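Plako arm, second progress report
Shared workshop build, Flondthorpe
For the Hidayat small grants desk
Period covered: the end of January through April

You asked for a plain account of where the money has gone and whether the arm works. The first part is easy. Of the grant we have spent $3,951, nearly all of it on joint motors, the two motor driver boards, and a second gripper after we stripped the gears in the first. Receipts are in the folder we share with you. The second part takes longer, and I should say at the start that I am less hopeful than I was when I wrote the application.

What we said we would build was a low-cost arm that could tidy a desk at home: pick up a book, put it in a bag or on a shelf, leave the pens alone. The application said it would do this without a person steering by the end of the grant. I wrote that sentence and I would not write it again.

Mechanical work

The arm itself is finished, in the sense that all the joints move and nothing has fallen off in six weeks. The shoulder still sags when the arm is stretched all the way out. We added a spring, which helped at full reach and made things worse close in, so the spring came off again. A stiffer bracket is drawn up but not cut. The workshop's mill has been booked solid by other members and we get it in short evening slots, usually after 7 p.m.

Cable routing took far more of the period than planned. The first run down the outside of the forearm snagged whenever the wrist rolled past a quarter turn. The present run goes up and over the wrist in a ribbed sleeve with a lot of slack, and we have not pulled a connector loose with it yet. I don't love it. It takes up space next to the fingers, and in a tight spot it will be the first thing to catch.

The gripper is the Lendness pattern, with our own mount. It closes well on boxes and badly on anything thin. We have tried rubber tape on the fingertips and will try something softer.

Trials

We ran 51 pick attempts on books this period, all with a person guiding the arm by hand controller. In 30 of them the book was lifted and set down where it was meant to go. I want to be careful with that number. The person at the controls got better over the three sessions, and I can't separate that from the arm getting better. The changes we made between sessions were small. If you held me to a guess I would say most of the gain was the operator.
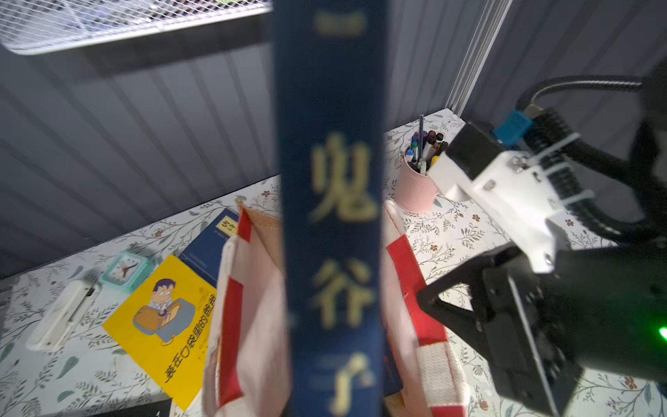 Camera placement is the question I would most like your technical reader to push back on. We put a small camera at the wrist on the theory that it would always be looking at the thing about to be picked up. It does look at that thing, and very often at little else. With a tall navy book standing close in front of the gripper, the middle of the view is a blurred spine, the bag behind it shows only as a strip of pink on each side, and our own black fingers take up a large share of the right. A person can fill in the rest and guess that the two strips are one bag. I have seen no sign that our software can. The books lying flat off to the left come through much better, and they are also the ones the gripper is worst at. A patterned desk sheet with vines and flowers doesn't help the edge finder either, though I would sooner keep it than do what the demonstration videos do and test on bare white board. People have patterned things at home.

We looked at three remedies. A second camera on a post would show the whole desk, but it has to be measured in again every time someone bumps the post. Moving the wrist camera back a few inches would bring more of the fingers into view, which is the opposite of what we want. A wider lens is the cheap option and I expect it to be half a fix. We plan to try the lens first, then the post.

Software

The arm can follow a recorded path and repeat it closely enough to be useful, provided nothing on the desk has moved. That is playback, and I would ask you not to describe it as anything more in your newsletter. The part that is meant to choose a grip from the camera view runs, and it gives an answer every time, including when there is nothing sensible to grip. We have not let it drive the motors. Until it can decline, I don't think we should.

We have 39 recordings sorted and labeled from the guided sessions. That is too few to train anything on from scratch, and I am not convinced that ten times as many from the same desk would tell us much about a different one.

Budget and schedule

No overspend so far. The motor line is used up. The lens and the post will come out of the line for sensors, and I would like your agreement to move the unspent travel money to spare gears, as the trip to visit the Plako kit makers did not happen and I no longer see what we would learn from it.

The schedule has slipped by two months. We can make up some of that if the bracket gets cut in May. I would not count on the rest.

What I am asking for

Please let us change the final goal. Guided pick and place of upright books, on two different desks, with the failures written up as fully as the successes, is something we can deliver. Unsteered tidying is not, on this budget or with this camera. If the desk would prefer to hold us to the original wording, I'd rather hear it now, before we order the lens.

The next report will include the two-desk trials if they have been run — and the reasons if they haven't.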